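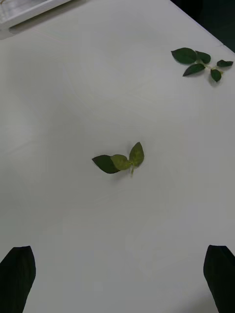 4/7/19

Print | E-mail this entry
Search the diary Go
2 min read

Up early and drove to Flerkdale for the second night of the mystery season at the Greenberg. Rain the whole way. Got a park behind the theatre and had a pie in the car before going in.

Tonight was Widow's Landing, which I last saw on television when I was at school. I remembered the ferry and the man with the burnt hand and nothing else. It is better than I expected. The first 30 minutes are slow - a lot of lawyers in a lot of offices - and then the sister arrives with the wrong suitcase and it doesn't let up. Whoever lit the boarding house knew what they were doing. You never get a proper look at the landlord until the last reel, only his hat and a bit of collar.

The print was 16 mm and not in great shape. Splices all through the second reel, and a line of dialogue missing where the detective reads the telegram. I knew roughly what it had to say, so it didn't matter much. The couple in front of me argued over it in whispers for a good while afterwards.

Sound was muddy on the left side of the hall. I moved across at the changeover and it was fine from there.
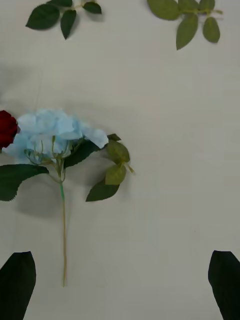 Does the sister know about the money before she gets to the ferry?

She must, as she asks for the locker by number when the clerk has only told her there is one.

I put that to Marek Halás in the foyer. He programs the season and has seen the film more often than I have. He thinks the number is printed on the ticket stub she burns in the sink. I didn't see any number. He is going to run the scene again for himself and let me know.

He also told me the film was shot under another title, Cladesico, after the name of the boat, and the distributor changed it a week before release. I prefer the one it ended up with. The boat is hardly in it.

Picked up a paperback of the original novel from the table by the door for $2. The spine has gone but all the pages are there, 419 of them. Read the first chapter before bed. In the book the sister is a cousin and the burnt hand belongs to someone else entirely, so I may not be able to use it to settle anything.
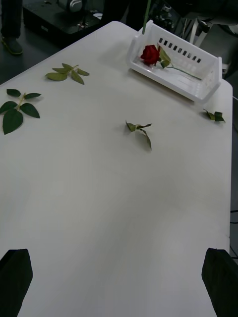
White basket at the end of the table.

Next one is Bronideo, the Italian one with subtitles. Marek has only a poor copy and is still trying for a better one. If he can't get it he will hold it over to January and put on a courtroom picture in its place. I've booked a seat on the right-hand side either way.

Home late. Petrol light came on at the turnoff. Must fill up tomorrow.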